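The Basket That Broke the Planner

At Gultbridge, a small software team is teaching simulated robots to think harder about ordinary kitchen clutter

Loretta Thibodeaux keeps a list of objects that have embarrassed her software. A whisk is on it. So is a colander, and a folded dish towel that sent a simulated arm into a long, wobbly loop until somebody stopped the run. But the entry she loves to talk about is a bread basket.

"I bake, so I thought I understood it," she says, already laughing. "It's a bowl with ridges! Then I looked at what the grasp planner was doing and I canceled my afternoon."

Thibodeaux leads the planning group at Gultbridge, where the work happens almost entirely in rendered rooms. Her team writes the layer between seeing and moving: the part that takes a picture, decides what is there and how it is shaped, and hands an arm a path that won't knock over the groceries. The project is called Stitimska, and its test library now holds 754 tabletop layouts. Every change to the code has to survive all of them before it gets merged.

I spent two days watching those runs scroll by, and I'll admit I got hooked. You start rooting for the planner. It picks a mug, it picks a box of crackers, it slides neatly behind a tall jar, and then it meets something with a strange rim and the whole screen fills with candidate grasps, colored lines sprouting everywhere like grass.

Those lines are where the fun is. The planner, which the team named Renaud, proposes up to 60 grasps for an object and throws most of them out. Some would hit the table. Some ask the wrist to bend in ways it can't. What's left gets scored, and the arm follows the winner. With a smooth bowl this goes quickly, since one stretch of rim is much like the next. A coiled basket is another matter. Every ring offers the perception code an edge, and early versions of Renaud treated each of those edges as a place to grab. The best-scoring grasp was sometimes halfway down the outside wall, on a ridge far too shallow to hold.

The first fix was blunt: smooth the surface before planning. It worked on the basket and ruined the whisk. The second fix is the one Thibodeaux is proud of. Renaud now looks at the object at three scales, and a grasp has to make sense at the coarse one before the fine detail gets a vote. The overall shape picks the neighborhood, and the ridges only help settle the exact spot.

Color caused its own trouble. The dark streaks under the rim looked, to an older segmentation model, like the seam between two stacked objects. For a whole month (it was April, she remembers, because the office heat was still on) the software kept insisting there were two baskets.
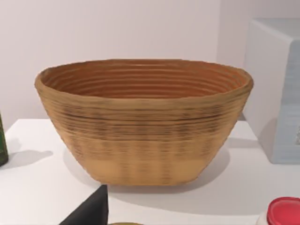
Reading time: 3 min

Layouts in this part of the library are deliberately awkward. The basket gets the middle of the white table, but a big white box stands to its right against an equally pale wall, and a red-lidded container and a few other things poke in at the borders of the view. A planner that sees only a sliver of a green bottle still has to leave room for the rest of it. Renaud handles this by growing every partly seen object outward, past the edge of what the camera gets, and treating the extra volume as solid until another view says otherwise.

That caution costs time. Planning with the padded shapes takes around 2 seconds longer on crowded tables, and there's a lively argument on the team about whether that's too much. Thibodeaux thinks it's fine. The people who work on Jutby, the in-house tool that replays failed runs step by step, would like their seconds back.

Jutby, by the way, may be the best thing in the building. You drag a slider and watch the planner change its mind, with each rejected grasp showing its reason in a little tag. Thibodeaux opened an old basket run for me and scrubbed back to the moment the arm committed to that hopeless ridge. Then she loaded the same table with the new code. The lines thinned out, gathered along the rim, and one of them turned green.

She played it again, just for the pleasure of it, and went to see what the whisk was doing.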